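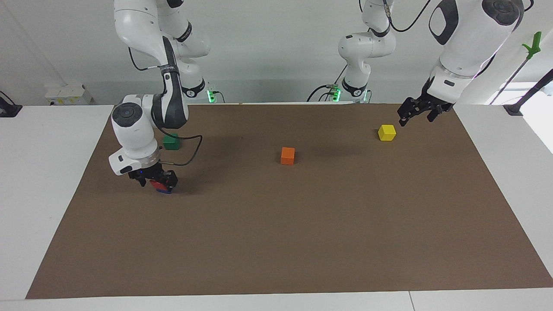 Cimcombe，2020年3月19日

Bratico双臂桌面采集套装（含Nindex录制软件）

大家好，又是我来更新产品页！上一版页面写得太像说明书了，Natália Quintela看完只回了我一句“你平时说话可不是这样的”，所以这次我就按平时说话的样子来写，想到哪儿写到哪儿，参数放在后面，急着看参数的朋友直接往下拉就好。

先讲这套东西是干嘛的。你手上有一个要学动作的模型，抓方块也好、叠方块也好、递东西也好，它需要大量的示范，而示范得有人一段一段地录。录示范这件事听着简单，真干起来非常磨人：两只手臂要对得上时间，几路相机要对得上时间，操作的人要舒服，桌面要每天都长得差不多，录坏的片段要能当场扔掉。Bratico这套就是把这些杂事打包好，你把桌子腾出来，把两只臂装上去，接好线，打开Nindex，就可以开始录了。

套装里默认的练手任务是彩色木块。红、蓝、橙、黄、绿，大小都差不多，往棕色垫子上一撒，让手臂去夹、去放、去换位置。有客人嫌这个任务太幼稚（Jaime Meireles第一次来的时候就直说了，哈哈），可我还是建议每一套新装好的机器都先从木块跑起。木块便宜，摔不坏，颜色一眼就能分清，出了问题你马上知道是标定歪了还是操作的人手生。等木块录顺了，再换成你自己的物件，省掉的时间绝对比花掉的多。

两只手臂怎么摆

我们推荐的摆法是两只臂的底座都放在桌子靠墙的那一侧，手臂越过桌面往前伸，夹爪从上方落到垫子上。这么摆的好处是桌子前面整个空出来，人走过去重新摆木块很方便，不用绕开底座。缺点也有，靠墙那一侧的空间会比较紧，插头和线缆都挤在底座后面，所以装之前请先量一下墙到桌沿的距离，插座的位置也顺便看一眼。我遇到过桌子都固定好了才发现插座正好被底座挡死的情况，那天下午大家都很不开心。

左右的叫法我再啰嗦一遍，因为每个月都有人问：我们说的左臂、右臂，一律是机器人自己的左和右。如果你站在桌子前面，面对着机器人看，它的右臂就在你的左手边。Nindex里的通道名也是照这个来的，right_arm就是它的右臂。千万别为了看着顺眼去改通道名！改了以后录的数据和之前录的数据左右反着，模型会学成什么样我都不敢想。

线缆请留出富余。手腕那一段的线要能自由地弯过来，夹爪转到最大角度的时候线也别绷着。留多了会扫到木块，留少了会拽着手腕，所以装好之后请空跑一遍极限姿态，边跑边看线，哪里不对就松开扎带重新来。扎带我们多给了一包，随便剪，别心疼。

垫子这件小事

好多人觉得垫子是凑数的，我偏要单独写一段。桌面是白的，灯一照就反光，浅色的物件放上去边缘很容易糊掉。铺一张哑光的棕色纸垫，反光立刻少一大截，木块的颜色也跟背景拉开了，标注的同事会感谢你的。纸垫还有一个好处就是便宜，脏了、皱了、被夹爪戳了，换一张就行。

换垫子有个规矩：新垫子要对齐旧垫子的位置再贴。我们在安装包里放了一张定位纸条，沿着桌子前沿比一下，四个角各做一个小记号，以后每次都对着记号铺。垫子上有个小黑点、小印子之类的没关系，留着就是了，稍微有点变化对模型是好事。可是整张垫子今天偏左、明天偏右，你又没有在记录里写，那后面查问题的时候就会很痛苦。

灯光也顺便说说。有窗户的房间完全可以用，我自己就喜欢有日光的屋子，录一整天眼睛也不累。只要记得在Nindex的备注栏里选一下“有日光”或者“无日光”，早上录的和傍晚录的混在一起训练也没问题，将来想分开看的时候能分得开就行。

相机

标准配置是一路固定视角加一路头部视角。固定的那一路架在桌边或者桌子上方，两只臂和整张垫子都能拍进去，适合用来看动作的全貌。头部那一路从上往下看，离木块近，夹爪有没有夹正、手指碰没碰到旁边的块，主要就靠它。

两路画面各有各的毛病，所以我们坚持两路一起录。头部视角里，手腕和夹爪经常把木块挡掉一块，有时候整块都快看不见了；固定视角能从侧面补回来，可是离得远，细节又没那么清楚。像下面这个瞬间，一只手夹着红块，刚离开垫子一点点，蓝块就窝在同一只手臂底下，只露出一小部分。单看这一路，模型很可能以为蓝块不见了。这种片段别删！以后真正干活的时候遮挡多得是，训练的时候见过总比没见过好。

相机支架我们用桌沿夹具固定，拧紧之后用手推一推，不晃就可以。请不要把水杯、外套之类的东西挂在支架上。（对，真的有人挂外套。）
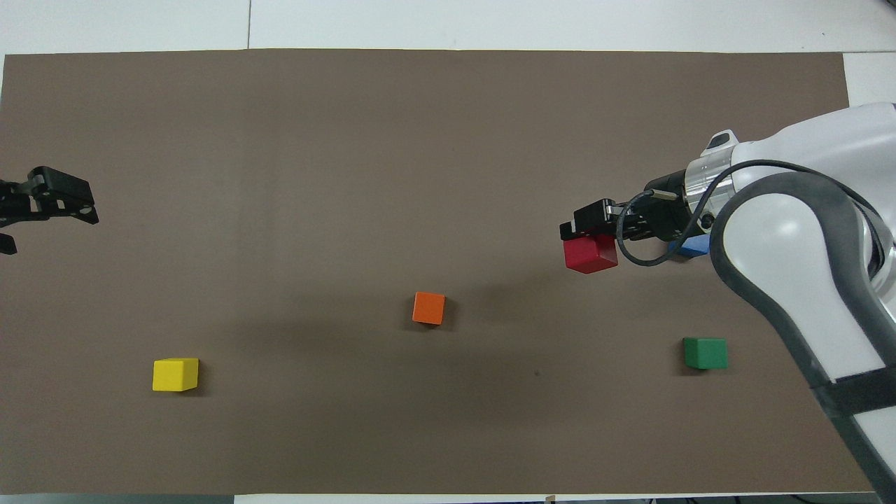
录一段示范要走哪些步骤

下面按我自己平时的顺序写，你们熟了以后可以改成自己的习惯。

开机，等两只臂自检完，再打开Nindex。顺序反了软件会找不到臂，得重启一次，烦人但不会坏。

选任务模板。木块类的模板已经预装了好几个，比如“单手抬起”“双手交接”“按颜色归位”，名字和提示语都能改。提示语请写完整的句子，“用右手把红色方块抬起来”比“红，抬”好用得多，因为现在很多模型是要读这句话的。

撒木块。随手撒就好，别每次都摆成漂亮的一排。我发现人特别容易不知不觉地把东西摆整齐（我自己也这样，改了很久），结果模型学到的全是整齐的桌面，一乱就不会了。Nindex里有一个“随机摆放提示”的功能，打开以后屏幕上会给你画出大概的位置，照着放就行，懒得动脑的时候特别好用。

让两只臂回到起始姿态，夹爪张开，按脚踏开始录。

操作。慢一点没关系，可是不要停在半空想事情。停顿会被原原本本录进去，模型也会学着在半空发呆。我的办法是开始之前先在脑子里过一遍动作，想好先去哪块、从哪个方向夹，再踩脚踏。

暂时不用的那只手臂停在一边就可以，夹爪张着，别挡路。有人喜欢让闲着的那只手跟着晃来晃去，显得很忙的样子，真的不需要。

踩脚踏结束，屏幕会立刻回放，你给一个标记：成功、失败、作废。失败和作废是两码事，这里我多讲几句。夹滑了、放歪了、推倒了旁边的块，算失败，要保留，很多团队专门拿失败片段去训练判断模型。相机掉线了、有人把手伸进来了、任务选错了，算作废，当场扔掉。

然后重新撒木块，再来一遍。再来一遍。再来一遍！

我们自己录出来的成绩

随套装附送一份木块示范数据，就是我们在Cimcombe这边自己录的，一共录了1,353段，检查之后留下1,349段。扔掉的那几段都是相机掉线，后来我们换了线材，现在出货的都是换过的那种。数据里双手交接的有249段，剩下的以单手为主。喜欢双手任务的朋友可能会觉得少，我知道，我也想多录一点，可是交接确实比单手费劲，操作的人录久了肩膀会酸，得经常换班。

数据的整理工作主要是Paraschiva Vlad做的，每一段都有提示语、结果标记、两路画面、两只臂的关节读数和夹爪开合。格式说明放在Nindex安装目录的docs文件夹里，写得比我这页清楚多了。如果你们用的是自己的格式，导出菜单里有转换工具，常见的几种都能转，遇到转不了的请把一小段样例发给我，我来想办法。

有一点想提前讲清楚：附送的这份数据是给你检查流程、跑通训练用的，拿它训出来的模型在我们的桌子上能跑，搬到你的桌子上就不一定了。你的墙、你的灯、你的相机高度都跟我们不一样，自己的示范还是得自己录。

操作手感

我们的遥操作手柄是跟Bastos一起做的，他们负责手柄，我们负责臂和软件。握把比上一版细了一圈，手小的人终于不用张着虎口硬撑了。扳机的行程对应夹爪的开合，轻轻扣就慢慢合，扣到底就夹紧。刚上手的时候多数人会扣得太猛，木块还没对正就夹上去了，一歪，滑掉。多练练就好，我带过的新人一般一个上午就能找到感觉。

手柄的缩放比例可以调。我个人喜欢调小一点，手动得多、臂动得少，对准的时候特别稳。赶进度的同事喜欢一比一，速度快，可是小抖动也会跟着传过去。没有标准答案，但是请你在同一个项目里固定用一种，换了比例就在备注里写一笔。

坐着录还是站着录都行。坐着的话椅子调高一些，手肘别低于手柄，不然录到下午手腕会抗议的。

常被问到的几件事

能不能只买一只臂？能。Nindex支持单臂，以后想加第二只随时加，通道会自动认出来，老数据也不用重新导。

夹爪能换吗？能，手腕法兰那里拆下来就能换，换完请重新做一次夹爪标定，菜单里点一下跟着走就行。

木块丢了怎么办？写邮件给我，我寄给你。我们自己也老丢，滚到柜子底下就再也找不着了。

两只手臂会不会撞到一起？软件里有距离保护，靠得太近会自动减速，再近就停住。做交接任务的时候这个保护会有点碍事，可以把阈值调小，但请不要整个关掉。

Nindex要不要联网？录制的时候不用，数据都存在本地。只有升级的时候需要联网，或者你把安装包拷过去也可以。

老款的底座能不能用在新套装上？可以，买一块转接板就好，下单的时候在备注里写“老底座”，我会看到的。

六月的升级

六月会有一次软件升级，主要加两样东西。一样是批量改提示语，之前写错一个字得一段一段点进去改，大家抱怨很久了，收到收到。另一样是起始画面对比，新一段开始前会把上一段的起始画面淡淡地叠在屏幕上，你一看就知道木块是不是又不小心放在老地方了。已经买了套装的朋友免费升级，不用另外申请。

升级之前我找了几位老用户试用起始画面对比，试用的时候用的还是那五块木块，绿的和蓝的靠一边，黄的和红的靠另一边，橙的在中间，接着下一轮就得换一种撒法。收到的意见有夸的也有骂的，我原样贴出来。

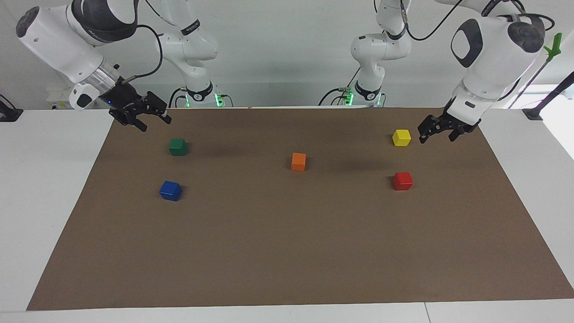 Joana Aguiar：叠图功能我很喜欢，用了就回不去了。但是默认的透明度太高，我们屋里亮，屏幕上几乎看不出来上一段的木块在哪儿，每次都得凑近了看。能不能让它记住我调过的数值？现在每次重启又变回去。另外，希望可以叠不止一段，只跟上一段比不太够，我的学生很会在两种摆法之间来回换。

回Joana：透明度记忆已经加进去了，六月的版本里就有。叠多段我试过，叠得多了屏幕上一片花，谁也看不清，所以现在改成在旁边画一张小的分布图，录过的起始位置都会点在上面，哪儿密哪儿空一目了然。你的学生这回可藏不住了！

Jade Staniforth：想问失败片段的标记能不能再细分，比如“没夹住”和“夹住了又掉”。我们训练的时候这两种差别很大，现在只能写在备注里，后面再用脚本去捞，有人写“掉了”，有人写“滑了”，捞得我头疼。

回Jade：可以自己加。设置里找“结果标签”，在“失败”下面新建子标签就行，同一个项目的所有操作员都会看到同样的选项。这个功能藏得太深，是我的锅，新版会把它挪到回放页面上。

参数和清单

手臂：白色，两只，底座安装在桌子后侧，带绿色状态灯
夹爪：黑色两指平行夹爪，每只臂一个
桌面：建议白色或浅色平面，前方留出站人的位置
垫子：棕色哑光纸垫，附备用张和定位纸条
物件：彩色木块，红、蓝、橙、黄、绿各一
相机：固定视角一路，头部视角一路，含桌沿夹具和支架
手柄：Bastos遥操作手柄一对，含脚踏
软件：Nindex录制与回放，永久授权，含示范数据
出厂测试：每套出厂前都会连续运行，样机累计已经跑了超过202小时
其他：扎带、转接线、安装手册（纸质，中英文）

下单和看样机

样机在Cimcombe，想来亲手试的朋友请提前写邮件约时间，报上人数和想试的任务就行。可以带自己的物件来，别带液体，别带比手掌大太多的东西，夹爪张不了那么开。试机的时候录下的片段可以拷走，请自备移动硬盘。

报价跟配置走，单臂、双臂、加不加第三路相机都不一样，写信的时候把桌子的长宽和靠墙距离一起发过来，我能当天把安装图画给你。已经有自己手臂、只想买Nindex的也可以谈，先告诉我型号，我去查一下驱动支不支持。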